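How do you teach a robot to tidy up?

Have you ever been told to clear the rubbish off your bed? I have, lots of times, and I'm a grown-up! So when I got invited to the open day at Cekley, where people are trying to teach robots to do that sort of job, I put my coat on straight away.

Cekley is a robot workshop in Indelden. The open day was on 8th February and it was packed with families (and one very well-behaved dog). At the door they gave me a sticker with a number on it. Mine was 461, and I wore it all day, even on the bus home.

The first person I met was Kusum Tiwari, who has worked there for 3 years. I asked her where all the robots were, and she laughed and said I'd have to wait, as the robots do their learning after the people have done their bit. What bit? Well, this was my favourite part of the whole visit!

Imagine you want to teach your little cousin to tie a shoelace. You could explain it with words, but it's much easier to show them. Robots can learn by being shown too. The trouble is that your hand and a robot's hand are very different. You've got four fingers and a thumb, and lots of robots only have two stiff "fingers" that open and shut, a bit like a crab's claw. We call that a gripper.

So the people at Cekley use grippers as well. They hold one in each hand and do ordinary jobs with them, and a little camera on the gripper films everything it does. Later on, a computer looks through all those films and starts to work out how the job is done: where to reach, when to squeeze, when to let go.

Kusum let me have a try. Picking up a sock was easy. Picking up a pencil took me ages, and I dropped it on my foot. My fingers know so much that I never think about!

Next I went to see Gyu-bin Han, who was showing everyone how to pick up packaging. You might think a cardboard box and a plastic wrapper are much the same, but they're really different to hold. A box has flat sides and keeps its shape, so the gripper can get hold of it and tip it this way or that. Thin plastic film is a pest. It crumples, it slides about, and it's see-through, so a camera can find it hard to tell where the plastic stops and the sheet underneath begins.
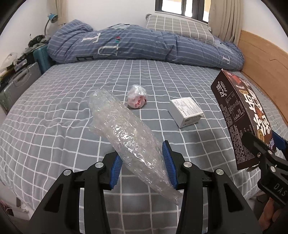
A girl called Abella asked what happens if you squeeze too hard. Gyu-bin said that with a wrapper it hardly matters, but with a box you might squash it, and with an egg you'd need a cloth! He said robots need to see the same job done over and over, with the things lying in different places each time. One person at Cekley did 632 goes at tidying. I'd have wanted a biscuit after ten.

Before I left I asked Kusum when I could have a robot to do my bedroom. She said not yet, and that I'd better carry on doing it myself. Cekley is having another open day in August, and I've already asked if I can have another go with the pencil.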